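Bekby finishes first round of hand-held gripper trials

Bekby has wrapped up the first round of a side-by-side trial of hand-held grippers, and the results will decide which finger pads go into its next set of arm tests.

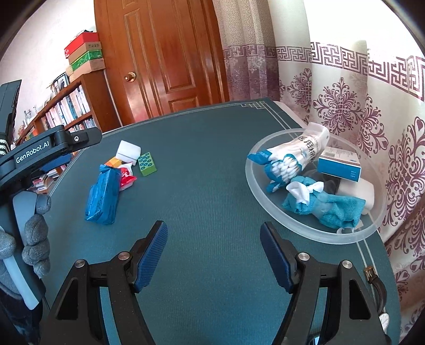 The trial ran for nearly 192 hours of handling time and logged 2,119 separate grasps. Operators worked with 104 household and medical supply items, among them bagged cotton swabs, small medicine boxes, folded cloths and toy bricks. Each item was picked up, moved across a table and set down in a round tray, then returned.

Two kinds of finger pad were compared, a smooth one supplied by Prullotard and a textured one that Bekby has used since spring. The textured pads dropped fewer soft packages. Results on small cardboard boxes were close enough that the team is calling them a tie. The smooth pads did better on thin folded items, which tended to bunch up against the texture and come away crooked.

"We went in expecting the plastic wrap to be the hard part and it was the towels," said Janelle Malabanan, who ran the sessions. "A towel never sits the same way after you put it down, so every grasp is a new one."

Malabanan said operator fatigue also showed up in the numbers. Grasp times got longer after the first half hour, mostly on the left hand, and sessions were shortened to 25 minutes from the second week on. Some operators asked for a lighter handle - the current one is comfortable at first but pulls on the wrist during long reaches.

Camera placement was looked at as well. A mount set close to the jaws gave a clear view of the fingertips but lost the far side of the tray when the wrist turned. A higher mount fixed that and made the tool top-heavy. Bekby has not settled on either position.

Round 2 starts Tuesday and will use the same items with a new controller from Tiongson. Prullotard is also sending a softer version of its smooth pad, which will be added to the schedule if it arrives in time.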